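About Premau

Premau is a small school for people who want to look after older homes themselves. We teach basic repair, upkeep and finishing: doors, cabinets, floors, plaster and paint. Most of our students have never taken a class like this before. Some have just bought a house, some rent out one or two units, and a few want to find out if they like the work before they sign up for a longer trade program.

The school was started by Lihua Cao and Weidong Xiong. Lihua had worked as a cabinet maker and Weidong had managed repairs for apartment buildings. They kept meeting owners who paid for a visit just to have a hinge tightened or a sticking door planed. The first class was a single evening on doors, held in a borrowed workshop with four students. All four asked what the next class would be, so there had to be one.

For a while the school ran under the name Restora. We changed it when the course list grew past restoration work, but old certificates with the Restora name are still good, and you can use them to skip the beginner course. 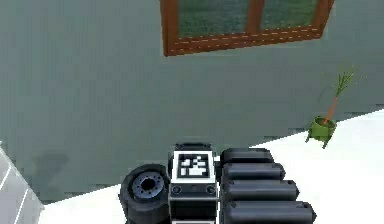 What we teach

The beginner course is called House Basics. It runs for 2 weeks in the evening and covers hand tools, measuring, fasteners, patching walls and simple painting. No tools are needed. Wear closed shoes and clothes you don't mind getting paint on.

After that you can take any of the short courses in any order. Cabinets is the one that fills first. Students learn to take a door off and hang it again, fix a stripped screw hole, fit a new handle and touch up a worn finish. We spend one full evening on lining up doors – it takes longer than people expect.

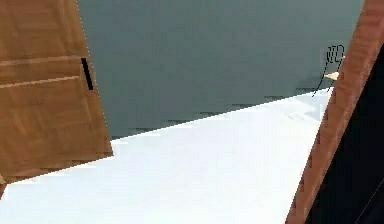 Cabinet door with a black handle.

Doors and Hallways deals with inside doors, knobs, latches, trim and the floors that run between rooms. Weidong teaches it. He asks students to bring the measurements of one door at home, including the gap at the bottom, and the class works from those numbers. If your house has settled and the openings are no longer square, this is the course to take.

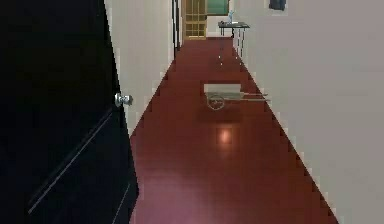

Hallway with a black door and a reddish-brown floor.

Walls and Color is our newest course. It was added in July after several students asked for more time on surface prep. Lihua teaches most of it. You will learn how to fill and sand, when to use primer, and how to choose a shade that still looks right in the evening. Plain colors get most of the attention, as they show poor prep more than any others do.

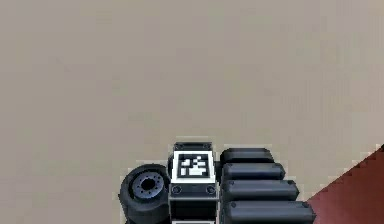
Plain beige, smooth finish.

Class size and cost

We take up to 12 students in a class. A short course costs 159 dollars and House Basics costs 200, with materials included in both. If you have to miss an evening, you can make it up the next time the course runs at no charge. Refunds are given up to 4 days before the first class.

Students also get the Yan handbook, a set of printed work sheets we wrote ourselves and named after the street where the first workshop stood. Extra copies are kept at the front desk.

Our other work

We answer repair questions by email for current and past students. Send a clear description and your measurements, and one of the teachers will reply. We don't do repair jobs in people's homes. For those we keep a list of local tradespeople, which you can ask for at the desk.

Course bookings are handled through Pridex, our online sign-up system. New dates are posted there first and then on the notice board by the entrance.

Page last updated February 21, 2023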